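Sernent to stop sending reminders about reminders

Gernorside firm's shared-calendar software will now assume you heard it the first time

Gernorside, April — Sernent, the small software company behind the office calendar of the same name, has released version 8, and its main new feature is the removal of an old one. From this month the program will send a single reminder before a meeting. It will no longer send a second to check on the first, or a third to say that the meeting has begun without you.

The change follows a look through the company's own records, which showed that an office of 50 people was receiving roughly 4,000 reminders a month. Many were for meetings that had already been called off. A fair number were for lunch.

"We had built a very polite alarm clock that never stopped clearing its throat," said Kanyarat Limsakul, who founded Sernent and still answers its support line before 10 in the morning. "Customers told us they had set up a rule to bin everything we sent. I looked, and I had the same rule."

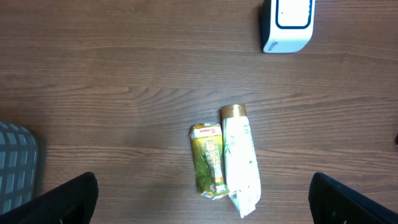

Version 8 also does away with the pop-up asking whether you are still working on something, a question that customers described in the spring survey as "personal". Meetings with no agenda now appear in pale grey, and anyone invited to one may decline it without giving a reason. The reason box has been kept for people who enjoy it.

Existing customers need do nothing. The update arrives overnight, and the old settings can be brought back from the Preferences menu, under a heading the company has left as "More noise". Two early customers have already brought them back, and Sernent wishes them well.

Wattanapong, the Gernorside accountancy practice that tried the release over the winter, reports that its staff missed one meeting in that time. It was the meeting to discuss how the trial was going, and it has been moved to May.

The program runs on Windows, on Macs and on most flavours of Unix, the last mainly for the benefit of a few long-standing customers who write very detailed letters. The price is unchanged. A paper guide of 2 pages replaces the earlier handbook, which was longer and had an index with nothing under Q.

"I would like people to open our software, see where they have to be, and close it again," said Limsakul. "If they think about us at any other time of day, we have probably broken something."

Press enquiries may be sent to the Sernent office in Gernorside. The office will reply once.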